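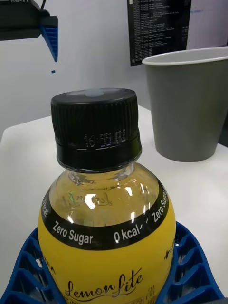
Wrist camera view, bottle in holder, cup to the right.

Puvix Bottle Handling Set: Data Card and Recording Rules
Version of January 8, 2026

Scope
The Puvix set contains recordings of a single robot arm working with drink bottles and cups on a tabletop. It is maintained by the Lehner group. These rules apply to every station that adds recordings to the set, including stations that joined before this version.

Before recording
The operator shall confirm that the emergency stop responds and that no person is within reach of the arm. Arm speed is limited to 45 percent of the rated value. Bottles must be closed with their original screw caps and placed upright in the holder. Labels are left on. Product names, such as LemonLite above, are not masked.

During recording
One operator is in charge of the arm at all times. If a bottle tips or leaks, the operator stops the arm, ends the episode and marks it with the tag "spill". Such episodes are kept -- they must not be deleted or edited. The Undo command may be used to return the arm to its last safe pose, but only after the hand area has been checked.

Screens in view
Monitors may remain on. They must not show names, passwords or private messages. Episodes that break this rule are withdrawn in full.

Review
Each batch holds 75 episodes, of which 11 are checked by a second person using the Vinia viewer. A batch with more than one fault is returned to the station.

Known limits
The wrist view often shows only part of an object. Users should not treat it as a record of the whole workspace.

Next revision: February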